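Small Business Bookkeeping, Evening Section
Week 8 handout: Counting your stock and what it does to your profit

Hi everyone. A few of you asked for the notes from Thursday in writing, so I've typed up what I said plus a couple of things I ran out of time for. Bring your calculator next week, the phone ones are fine.

We left off with Kinga's question about why her profit looked terrible in the month she did her big order. Short version: she had put the whole order down as an expense the day she paid for it. But most of that stuff was still sitting on the shelf! Stuff on the shelf is something you own. It only turns into a cost when you sell it (or lose it, or drop it).

So we need a number called cost of goods sold. You take what you had at the start of the month, add what you bought, and take away what's left at the end. Write this on the inside cover of your notebook:

Opening stock + purchases – closing stock = cost of goods sold

Let's run it with Grenari, our pretend-it's-yours candle shop from week 2. They started July with 14 boxes of candles and bought 119 more. At the end of the month there were 23 left on the shelf. 14 plus 119 is 133, take away 23, and you get 110 boxes gone. At $8 a box that makes $880 for cost of goods sold. The 23 boxes left over are worth $184, and that goes on the balance sheet under assets.

Llinos spotted that the formula says "gone" and doesn't say "sold". Good catch. If the till only shows 108 boxes sold, then two boxes went missing somewhere, and they're buried in your cost. Shops call this shrinkage. You'll always have a bit of it, and the only way to find out how much is to go and count.

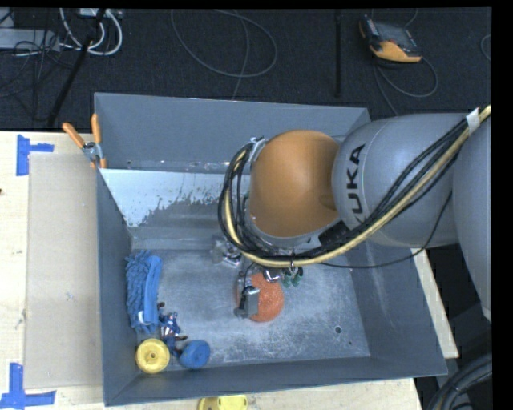
How often should I count my stock?
Once a year at the very least, on the last day of your books. I like once a month for anything small and pricey, and every three months for the rest.

When you do count, do it before opening or after closing. I used to try it at lunchtime and got a different total every time. Work in pairs if you can, one person calling out and one writing, and put a sticky note on each shelf when it's done. Don't look at what the computer says first! You will find yourself hunting for the number you expect to see.

Now the fussy part, which is what price to use. Say you paid $8 for the early boxes and $9 for the later ones. You have a few choices, but in this class we're using first in, first out (FIFO on the exam sheet). You pretend the oldest boxes leave first, so whatever is on the shelf at the end gets the newest price. Average cost is fine too and some software does it for you – just pick one and stick with it, and write down which one you picked.

Arwel asked about things he can't sell anymore. If it's cracked or out of date and you'd only get $3 for it, then it goes on your count sheet at $3, even if you paid $8. It stings, I know.

For next time, do the Konwood worksheet, both sides. Question 4 has a return to the supplier in it, so take that off purchases before you start. Read the Hakala Hardware pages in the packet as well, but skip the bit on freight, we'll do that together. Morfudd has spare packets if you missed class. We're in the Brundbridge room again, 6:30, and please use the side door.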